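Kullau housewares open day

Posted Jan 20, 2018

I went to the open day at Kullau last week with my sister-in-law, Widad Sleiman, who has sold eggs from her own hens for years and wanted to see storage boxes before ordering any. Kullau makes kitchen containers, mostly clear plastic, and opens its building to the public each January. Entry was free but you had to put your name down in advance. We drove, which took longer than planned, and got there just after the first group had gone in.

Parking is behind the building and is tight. If you go next year, use the street side. Sign-in was at a folding table inside the loading door, and they gave us a sticker, a floor plan and a pair of safety glasses each. The glasses are only needed in the molding hall and you hand them back after that.

Our guide was Huw Lloyd, who runs the second shift. He took us to the molding hall first. It is loud, and the people at the back of the group missed a good part of what he said. The machine we stopped at was making lids. Huw told us it can turn out 1644 of them on a full shift when there are no stoppages. We stood there for a while. Parts come off, a worker looks them over, and the ones with marks go in a bin to be ground up and used for something else. Widad asked what the marks were and he showed her a lid with a cloudy patch near the hinge. I would not have noticed it.

After that came the packing area, which I thought was the better half of the tour. Boxes are nested, counted by weight and put in cartons, with the lids left open so they stack. Closed ones take up too much room in a truck. Small shops order by the carton of 84, and the larger customers take them 1000 at a time. There was a pile of returned stock on a cart by the wall, and Huw was fairly open about why it had come back – mostly cracked hinges from cold weather shipping.

The last stop was the demonstration kitchen upstairs. It has a gray quartz counter with a pale gray curtain behind it, and this is where they try things out with food in them. Dalal Masri was in charge of it that day. The range she had to show was called Nishad, and it is meant for small households: bread, cut fruit, leftovers, eggs. She let people handle everything, and she was patient with the same few questions from each group. 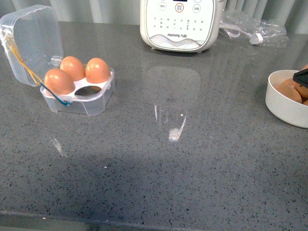 We spent most of our time on the egg box. It is a small one for four eggs, with a clear base, a hinged lid and a white insert with round cups. Widad liked that you can see how many are left without opening it. She was less sure about the size. Her customers buy by the dozen, and a box for four would mean changing how she sells. Dalal said that most of the people who buy it live alone or keep it for camping, and she suggested the larger size, which was not on display. She wrote the item number on the back of our floor plan.

Eggs vary a good deal, and that matters with fixed cups. Widad had brought a few of her own in a coat pocket, wrapped in a dish towel, and tried them in a spare insert. The smaller ones sat fine. Her biggest one sat high enough that she did not want to press the lid down on it. Dalal made a note of that and said she had heard it before from people with older hens.

The insert lifts out for washing. We were told to wash it by hand, as the dishwasher can warp it, and that the clear parts will scratch if you use a rough pad. Nothing surprising, but it was good to hear it before buying.

There was coffee on the ground floor afterward, along with a short talk by Baltazar Tovar from the design office. He went through how a box gets from a drawing to a mold. Some of it was over my head. The part I remember is that a change to the catch on a lid, even a very small one, means new tooling and can hold things up for months. He had 2 old versions of the same lid to pass along the rows, and the newer one did open more easily with one hand.

The shop is by the exit and sells seconds at half price. The selection was thin by the time we reached it, so go there first and leave your bag at the sign-in table. I bought a bread box with a scuff on the base. Widad bought nothing but took an order form, and she has since asked for samples of the larger egg box.

The whole visit took us a little over two hours. There are stairs up to the kitchen and I did not see an elevator, so ask ahead if that is a problem. Children are allowed everywhere except the molding hall. They said next year's sign-up will open in the fall, on the same page as before.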